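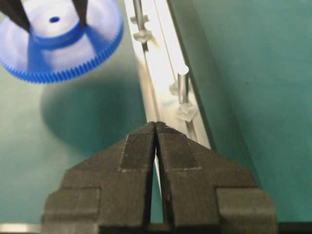
Hikance (phone software)

2 min read · 2 shares · 0 comments

Hikance is a call routing and voicemail program for small offices. Written by Illia Sirko, later kept up with Liya Gebremichael. Runs on an ordinary office server, works with most desk phones that speak SIP.

History

Started as a replacement for an aging key system at Bustico, a parts wholesaler with two branches. The old box could not pass a call from one branch to the other without dropping caller ID. Sirko's first version did only that. Voicemail came the next February, then call queues. Gebremichael joined to rewrite the queue code, wich had a habit of ringing phones already in use.

Features

Ring groups, hold music, call parking, voicemail to email, night mode. Extensions can be up to four digits — the highest one shipped in the sample dial plan is 2521, left over from the Bustico setup and never cleaned out. No video. Fax support is listed in the manual but limited to passing the call through to a fax machine on an adapter.

Emergency calls need a street address entered for each branch. The setup screen will not finish without it.

Hegedűs edition

A version sold by the reseller Hegedűs adds billing by department and a web page for the front desk. Same core, different menus. Settings files from one do not load in the other without editting the header line.

Name

Sometimes confused with Sullen, a separate softphone app that connects to Hikance but is made by other people.

See also: Key telephone system, SIP trunk, Auto attendant

Page last changed November 17, 2023

This site uses cookies to remember your settings. Accept / Manage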